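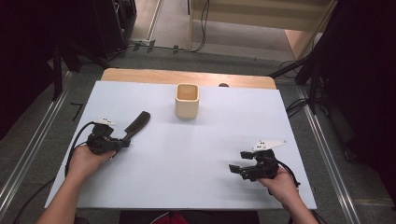
常见问题:Dumeo共享厨房与烘焙工位租用

本页汇总了租户和预约者问得最多的内容。Grivedberg店和Brestville店规则相同,有差别的地方会单独写明。

一、预约与入场

怎样预约工位?
在网站“工位日历”里选日期和时段,填写用途,付订金后预约生效。订金为200元,使用结束后抵扣租金。电话只接受咨询,不接受预约。

最短可以租多久?
2小时起租,之后按小时累加。准备和收拾的时间都算在租用时段之内,请自己留够。做发酵面团的租户一般直接订半天。

最早几点可以进场?
早上9点。Brestville店楼下的侧门8点半就开了,但二楼厨房要到9点才能刷码进入。

一个工位最多几个人用?
最多6人,含助手和学员。超过6人请订两个相邻工位,或者改订教学间。

可以带孩子来吗?
可以,孩子计入人数。12岁以下的孩子不能进入炉灶区和冷库。

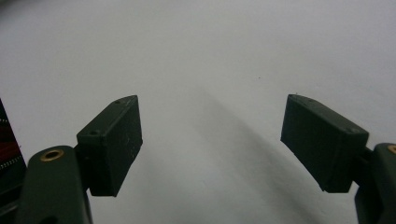
Dumeo编辑部
场地运营与租户支持

二、设备与用品

租金里包含哪些东西?
工作台、水电、燃气、烤箱、冰箱一层、基本锅具和刀具。打面机另外收费,按次计算。裱花嘴、模具、硅胶垫不提供,请自带。

烤箱是什么型号?
两家店用的都是Karaca双层烤箱,上下火分开调。第一次使用的租户请先看烤箱侧面贴的说明。预热时间也在租用时段内,建议进门后先开烤箱再备料。

可以自带电器吗?
可以带手持搅拌器、厨师机、电子秤这一类小家电。电炸锅和卡式炉不可以带入。每个工位有两个插座,不要使用自带的多孔插线板。

原料可以提前寄到店里吗?
常温原料可以提前一天寄到,包裹上写明预约编号和工位号。冷藏和冷冻的东西我们不代收。没有编号的包裹会退回。

做完的东西能放在冰箱过夜吗?
租连续两天以上的可以。容器要有盖,贴上姓名和日期。没有标签的食品每晚闭店时清掉,不再另行通知。

三、清洁

离开前要打扫到什么程度?
台面擦净,用过的器具洗好放回原架,垃圾分类带到走廊尽头的垃圾间,地面扫一遍。烤箱内壁不用洗,烤盘要洗。

没有打扫会怎么样?
从订金里扣清洁费,金额见价目表。同一账号发生两次以后,预约时需要多付一份押金。

洗碗机能用吗?
Grivedberg店可以用,Brestville店目前没有洗碗机。木柄刀具和不粘锅请手洗。

四、取消与改期

取消能退订金吗?
提前6天以上取消,全额退还。不足6天但超过48小时的退一半。48小时以内不退。

改期怎么算?
提前48小时以上可以免费改一次,新日期要在两个月之内。第二次改期按取消处理。

迟到了可以顺延吗?
后面没有人预约时可以顺延,按小时收费。后面有人时按原定时间结束。

2月有什么安排?
2月Grivedberg店检修排烟管道,炉灶区停用,烤箱和冷台照常开放。已经订了炉灶的租户可以换到Brestville店,差价不用补。

五、食品销售与许可

在这里做的食品可以拿去卖吗?
场地可以用于商业制作,但销售所需的登记和许可由租户自己办理。我们可以开具场地使用证明,在账号里的“文件”一栏申请,两个工作日内发出。

能用你们的地址做经营登记吗?
签季度合同的租户可以。按小时租用的不可以。

需要健康证明吗?
制作出售的食品,操作人员都要有有效证明,第一次入场时出示。自己在家吃的不需要。

可以拍视频吗?
可以在自己的工位上拍,不要拍到其他租户。需要打灯或者架设轨道的,请订教学间。

东西落在店里怎么办?
在账号里提交失物登记,写清工位号和时段。物品保留一个月,食品当天处理。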